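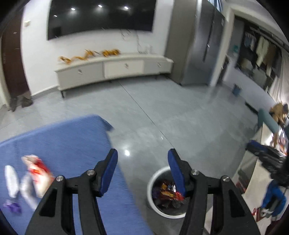 Cindard has been mixing and packing snack foods in Ernden since the days when the main street had two bakeries and no traffic lights. We make things people eat in the car and deny at dinner. Every new flavour goes through the tasting table, and a tasting table soon looks much like any other surface where adults have been left alone with treats: a blue cloth, a few crumpled wrappers, and a round white bin heaped nearly to the rim with more of them in red, orange and purple. We call this research, and so far the tax office has agreed.

There are 62 of us now, across 2 sites. Ernden does the cooking. Vieira Road does the packing, the invoicing and most of the complaining about Ernden. Our range runs to 13 lines, including the Hododia, a sour chew we launched one May with modest hopes and a very large order of citric acid. It is still our best seller. The aniseed one is not, but it has loyal friends and they write letters.

We don't do fun runs, and we have never described ourselves as a family — most of us already have one and find it plenty. What we do is pay our growers on time, answer the phone in business hours and print the ingredients at a size you can read without borrowing someone's glasses.

Factory seconds are sold from the side door at Ernden on weekday mornings. Bring your own bag, and please don't park across the loading dock.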